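Home Feed Threads Photos About
Lama Tarawneh
July, 4:40 pm

OK the Kulero open day was so much fun, I have to write this down before I forget half of it. Thread!

2/ Two rooms were open. First one was all gripper fingers in various stages – soft ones, stiff ones, one pair that had been chewed up by 200 hours of opening jars. They let you squeeze them. I squeezed all of them.

3/ Second room is set up like somebody's kitchen and that's where I spent most of the afternoon. Tuncay Aydoğan ran the arm and took questions the whole time, even from the kid who wanted to know if it could do pancakes (not yet!!).

4/ What I loved is how ordinary the stuff is. Rice cookers, baskets, boxes, cloths. Sibel Kılıçarslan told me shiny black things are the worst because the reflections move when the arm moves. Never thought about that in my life.

5/ Asked her how they pick where to grab. Long answer, great answer, I followed maybe half. The short version is they plan from the shape first and trust the color last.

6/ Yavuz and Kaan, you two would have loved the bin of retired cables. I was told I could NOT take one home.

7/ They're doing another one in the fall, 26 spots, free, sign up at the desk at Husia. Go if you can – and get there early, the kitchen room fills up fast.
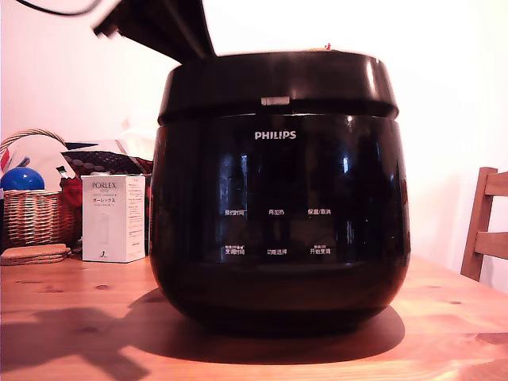 Gripper over the Philips multicooker, kitchen room at Kulero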